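4.3 Loss of tracking during two-handed collection

The most costly fault in the study was a silent one. In 11 of the 100 episodes recorded for the mug tree task, the pose estimate of one hand-held gripper drifted away from its true position while the recording software continued to report a valid track. None of these episodes triggered a warning. They were found only when the data were replayed on the arms, and in one case the replay ended with the left arm pressing down on the table until the force limit stopped it.

The task was chosen for its reach and for the amount of turning it asks of the wrists. The operator works with a gripper in each hand at a foam board, with the stand in the middle, and has to bring objects up to the arms of the hub without knocking the base. Both grippers are cabled. Poses are estimated on each device and merged afterward with the view from the head camera, using the Amus recording package in its default settings.
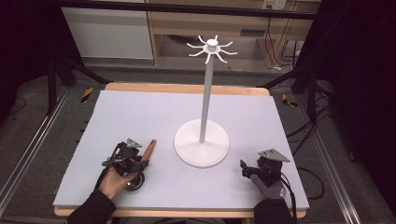 Drift showed up in two forms. In the first, the estimated position slid slowly in one direction while the gripper was held almost still. The error grew to 28 mm in the worst episode before the operator moved again and the estimate partly recovered. In the second form, the estimate jumped within a few samples and then stayed offset until the end of the episode. Slides were more common. Jumps were more harmful on replay, as the controller tried to follow them at full speed.

We first suspected the cables. Wiebke Schmieder, who operated the grippers in most sessions, had noted in the session log that the left cable pulled on her wrist when she reached across the board. We repeated the task with the cables taped to the sleeves and with extra slack at the table edge. The pull went away and the drift did not. A timing fault was ruled out next: the clocks of the two grippers stayed within 3 ms of each other in every affected episode.

The cause we now consider most likely is a lack of visual features near the work surface. The estimator on each gripper depends on points it can follow from one image to the next. When the gripper is low and tilted toward the board, its camera sees mainly a plain, pale surface and the gripper's own fingers. The fingers move with the camera and so tell the estimator nothing about motion in the room. Worse, if points on the fingers are accepted as part of the background, they suggest that the gripper is standing still.

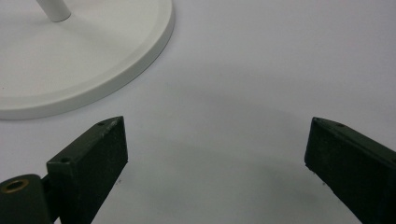
The base of the stand gives little help. It is round and nearly the same color as its surroundings, so its rim gives an edge but few corners, and a smooth edge can be matched at many places along its length. Soft shadows are a further problem. A shadow cast by the hand or the gripper moves with it, and in several logs the estimator had locked on to exactly this kind of boundary.

To test the explanation, Helmut Bauerfeind recorded a second set of episodes with two changes. A fixed mask was applied to the region of the image taken up by the fingers, and a sheet of printed paper with an irregular pattern was laid over the board. With both changes in place we found no drift. With the mask alone, slides still occurred but jumps did not. We did not test the paper alone, and the set is too small to say how much each change contributes.

The printed sheet is not a good permanent fix. A policy trained over a patterned surface may come to depend on it, and the aim of the data set is to cover ordinary tables. We therefore kept the mask, went back to the plain board, and added a check that runs at the end of each episode. The check compares the gripper pose with the position of the gripper in the head camera view and rejects the episode if the two disagree. It fails when the hand hides the gripper from the head camera for most of the episode, and such episodes are marked for manual review.

On the replay side, the controller now refuses any command that would carry the fingers below the table plane, and it stops when two successive poses are farther apart than the arm can travel in the time between them. Both limits had been left off during the first replays to keep the motion close to the recorded one. The affected episodes were removed from the training set and are not included in the results of Section 5.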